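Workshop notebook, Monday, bench 2, started 8.40

Second go at the Dulska glaze. Last batch crawled on the rims again so this time sieved it twice and left it overnight. Specific gravity came out a touch high, let it down with 33 ml of water and stirred by hand till my wrist gave up. Should have used the drill. Bucket is labelled, lid is on properly, please don't swap it with the Chaudhary one, they look identical wet.

Test tiles: same clay as before (Tallent buff), all bisqued in the March firing. Wiped with a damp sponge first this time. Not sure I did that for the last lot, nothing written down, my own fault. Glazed half by dipping, count of three, and half brushed in two coats. Brushed ones look streaky already but they always do before firing.

Raw weights for batch 2, so that I stop hunting for the scrap of paper:
feldspar 300 g
whiting 241 g
remainder as on the Starkden sheet, no changes
total dry 732 g once I'd tipped some on the floor and made it up again

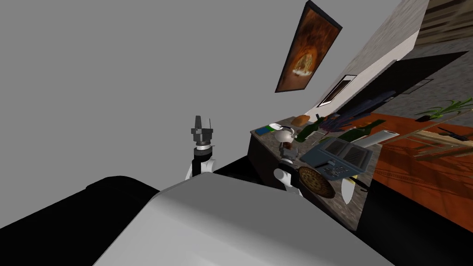
Colour is the thing I can't settle. Tarun Ahuja wants a grey with no blue in it for the dinner plates and every cobalt-free mix I try drifts green at the edges. He came by at eleven, looked at the tiles from the last firing, said "nearer" and left. Not much help. What I'm after is the flat, pale grey of the big rounded shell along the bottom of the picture, with the darker grey of the gripper for the foot ring and maybe the liner. Black next to it is too harsh, I think, but will do one tile with a black band just to see. Iron down a bit, manganese left alone, tiny pinch of black stain in three of the tiles. Marked them on the back with oxide pencil, K to P. Skipped O, looks like a zero.

12.15. Kiln loaded. Tiles on the middle shelf, two on the bottom by the spy hole as it runs cool there. Cones in front where I can see them for once. Bottom shelf has a chip out of one corner, still usable, but somebody wash it before the next glaze firing, there's a blob on it from the Chaudhary mugs. New props would be nice. The short ones are all differnt heights now and I had to pack one with wadding.

Slow to start, then as per the usual programme with a longer soak at the top. Went back and forth on the soak. Pinholes last time were mostly on the dipped tiles, so either the glaze is too thick or it isn't getting time to heal over. Changing both at once is bad practice, I know. Wanted the plates done this month.

Afternoon: mixed a small cup of the old recipe as a control and then forgot to put it in the kiln. It's on the windowsill. Next firing.

Throwing clay is getting low, one bag open and one sealed. Starkden say delivery is slow, ring them tomorow before ten or you get the machine. Ask about the buff while you're on, and whether they've changed where the whiting comes from, it feels coarser than the old bag.

4.50. Programme running, vent open, lid of the mixing barrel scrubbed. Tiles out when it's under a hundred and no earlier, Tarun, I mean it.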